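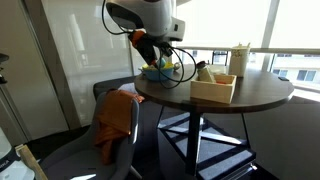
The gripper reaches into the blue bowl on the round table by the window.

I went to see Unnur Kárason because I'd read her house rules for robot arms and, well, they made me laugh. Page one says "Tie up your hair and then tie up your cables." She's the safety lead at Nuvstead, and she wrote the first version on a train in August.

"It was 6 rules," she told me over some very strong coffee. "Then people kept asking me what I meant by 'clear,' so now it's longer. Clear of what? Clear to whom?"

Cables are her big thing. She wants slack, plenty of it, but she also wants somebody to move the arm through its full reach by hand before the day starts and watch where the slack goes. "You look at the loop, you look at the tabletop, you look at what's standing on the tabletop. If a cable can drag a bottle over, one day it will."

I asked about chairs (I'm a person who sits down wherever there's a seat!) and she got quite stern with me. Her rule is that you agree on a standing spot before power goes on, and chairs near the arm stay unoccupied while it runs. Does everyone stick to it? She laughed. "Emil does. Emil wrote it on his hand once."

Then there's the log. The team has 204 entries in it so far, mostly near misses, and Unnur reads every one. She'd take a boring entry over a missing one — "a spoon fell, fine, write down the spoon." No names go in, which was Arnar Ragnarsson's idea, and she says people started writing a lot more after that.

What would she change? The stop button rule, right away. It says the button must be "within reach," and she thinks that's too vague. "Within reach of the person watching, with the hand they'd really use. I'm left-handed, so I notice." She's rewriting that page now.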